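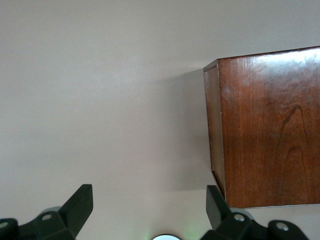

Kellent's reply was that the drop rate is fine and I've been unlucky. Maybe. Their note says the winter event gives a rare lantern on one in 25 booth spins, same as last March, and that any gap we see is noise from a short run.

17 December 2021

Not convinced. Ran the event build again on the test account, 200 spins, fresh farm, no boosts. At one in 25 I'd expect eight lanterns. Got 2. That could be luck, but it's the kind of luck that keeps landing on the same side. The Walbridge server gave 9 for the same number of spins, and Walbridge is still on the old event table. So either the new table is wrong or it's being read wrong.

Things I don't buy:
- "Players won't notice." They noticed in March and filled the forum with it.
- The idea that the pity counter makes up for it. The counter resets when you leave the fairground map. Tried it twice, watched it go back to zero both times. Rutkowska (the quest script, for anyone new reading this) is supposed to save it on exit and I see no save call in the log.
- The popup text. It says "improved odds at level 15." Improved over what? I can't find a level check anywhere in the table.

Jestier patch went on after lunch. Patch notes claim it fixes the counter. Spins feel the same, which means nothing, so I'm leaving the script running overnight with the map exit forced after around 25 spins.

If the counter holds I'll take back the part about Rutkowska, but not the part about the popup. Still need the seed from Kellent's own run. Asked for it, got a screenshot of the total.

Don't clear the test account, the log is on it.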